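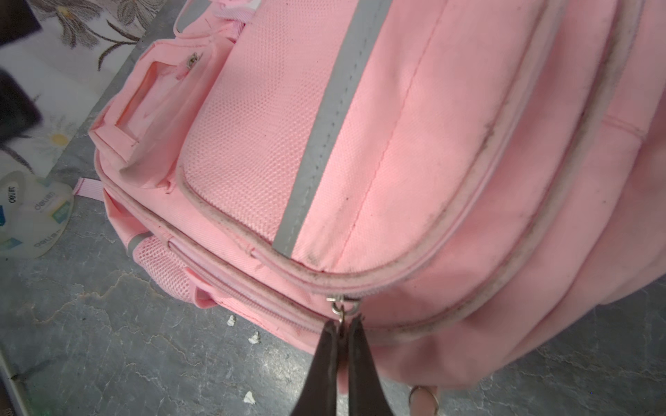 How should a fabric school bag be cleaned by hand?

Empty every pocket, brush out the grit, then wash it in lukewarm water with mild soap. Fill the basin with 7 litres and add two spoonfuls of soap flakes. Work along the piping with a soft toothbrush, as grime collects in the seams. 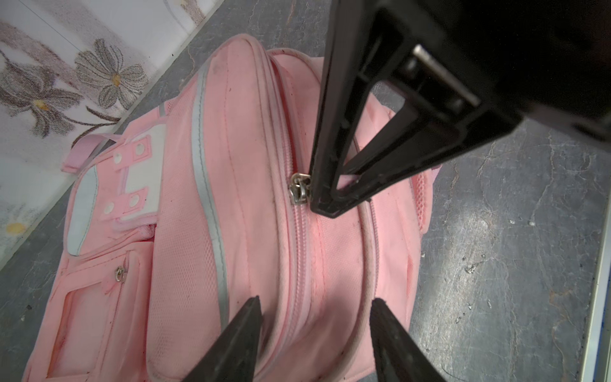 Do not wring the bag. Rinse it twice and press the water out with a towel. Hang it upside down with all zips open, out of direct sun, for at least 4 hours. Stiff zips can be rubbed with candle wax once dry.

Page by Csaba Bíró. Updated Jun 28, 2026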